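Start | Hausordnung | Prüflisten | Archiv | Kontakt

Prüfliste Arbeitsplatz und Ablage, Raum Crichton
22. Aug. 2024, von Ifeoma Akinola

Punkt 1: Tischfläche
Zustand: in Ordnung, mit Bemerkung
Ein paar kleine Flecken auf der weißen Platte. Mit Omwood-Reiniger abwischen und danach bitte nicht wieder den Kaffee darauf parken. Die Platte ist für 35 kg zugelassen. Wer sich daraufsetzen möchte, möge vorher kurz in sich gehen.

Punkt 2: Standfestigkeit
Zustand: in Ordnung
Wackelt nicht mehr. Der gefaltete Bierdeckel unter dem hinteren Bein gilt weiterhin nicht als Reparatur, hält aber besser als die letzte.

Punkt 3: Steckdosenleiste
Zustand: Mangel
Prüfplakette unleserlich. Olanrewaju Idahosa meint, dort habe einmal Oktober gestanden, kann aber nicht sagen, in welchem Jahr. Leiste bleibt außer Betrieb, bis die neue von Vullau da ist.

Punkt 4: Kabelführung
Zustand: geduldet
Laufwege frei. Kabel, die über die Tischkante hängen, gehören in den Kanal. Der Kanal liegt seit drei Monaten originalverpackt im Schrank.

Punkt 5: Kleingeräte und Verpackungen
Zustand: in Ordnung, mit Bemerkung
Kartons bleiben beim Gerät, bis die Inventarnummer eingetragen ist (zuletzt vergeben: 222). Kameras nicht am Objektiv anfassen. Die kleine schwarze RealSense-Schachtel kommt nach dem Eintragen ins Regal Plunodier, oberstes Fach, Logo nach vorn. Ja, darauf achtet jemand. 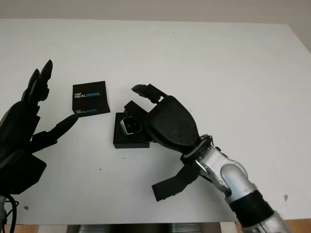
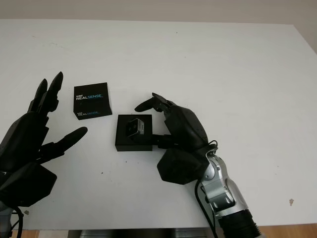 Auf beiden Bildern: die Schachtel auf dem Tisch.

Punkt 6: Regal Plunodier
Zustand: Mangel
Zulässige Gesamtlast 240 kg, Wandanker links locker. Bis zum Nachziehen nichts Schweres nach oben. Die Druckerpapiervorräte gelten als schwer, auch wenn man sie einzeln hinaufträgt.

Punkt 7: Fluchtweg
Zustand: in Ordnung
Tür geht auf, auch von innen. Der Keil ist entfernt und liegt bei mir. Rückgabe auf Antrag, schriftlich.

Offen: Punkte 3 und 6, zuständig Idahosa. Punkt 4 übernimmt, wer den Schrankschlüssel hat.

Zuletzt aktualisiert: nach Rücksprache zu Punkt 6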